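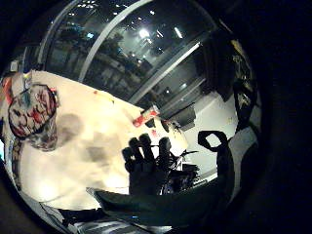

About Brostorberg

Brostorberg is a small company that decides what goes on tables. We advise shops, waiting rooms, rental apartments and the occasional nervous host on how to arrange ordinary things so that people can find them, reach them and not knock them into the soup. There are 8 of us. Yes, it's a job. Our parents have asked.

How we started

Nazareno Martinelli opened the company after a long stretch of fitting out vacation rentals in Messina, where he noticed that every owner bought a lovely table and then put a bowl of keys in the middle of it. The keys belonged to no known door. He moved the bowl, the guests wrote nicer reviews, and the owner took full credit, an arrangement most of our clients have kept up ever since.

The first office was a room above a tire shop in Sikthorpe. We have since moved to a different room in Sikthorpe, with bigger windows and fewer tires.

What we do all day

Mostly we move things a few inches and argue. A client sends us a list of what has to live on a surface (snacks, drinks, tape, a lamp, whatever the night shift won't give up) and we try it out on our own tables until it works or until someone gets hungry. We use the real items where we can. Cardboard stand-ins are cheaper, but they don't hide behind each other the way a tall container and a short bottle do. 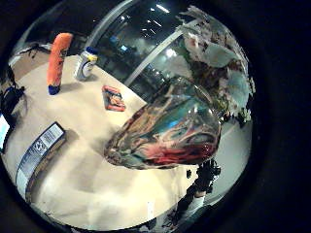

Small flat packets are the hard part. Tall things look after themselves, and a bottle with a blue lid will get noticed wherever you leave it. A little red packet lying flat can go a whole season without anyone picking it up, and then the client calls to say it doesn't sell. We keep nearly 3000 notes on this kind of thing in a filing cabinet. The drawer marked "Packets, flat" no longer closes.

Flowers we do last. Clients always want them first, and always in the middle, and then two people spend dinner leaning around a bouquet to ask for the salt. We're not against flowers. We would like them to have neighbors of a sensible height, and a can of Pringles has turned out to be a perfectly good neighbor, whatever the designer of your dining room says.

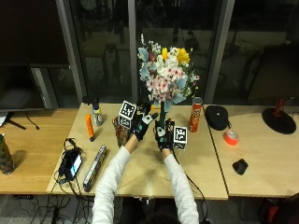
Who hires us

Our longest-running client is Zovberg, a chain of 7 guesthouses with strong feelings about breakfast. We redid their side tables in March and have been forgiven for the jam. The rest are cafes, dentists, two libraries and a man who has one desk and calls us every spring.

Visiting

Come by if you're in Sikthorpe. Bring the things you can't find a place for, in a box, and we'll clear you some table. Coffee is free. Please don't set it down until we've told you where.

Page last updated May 2, 2026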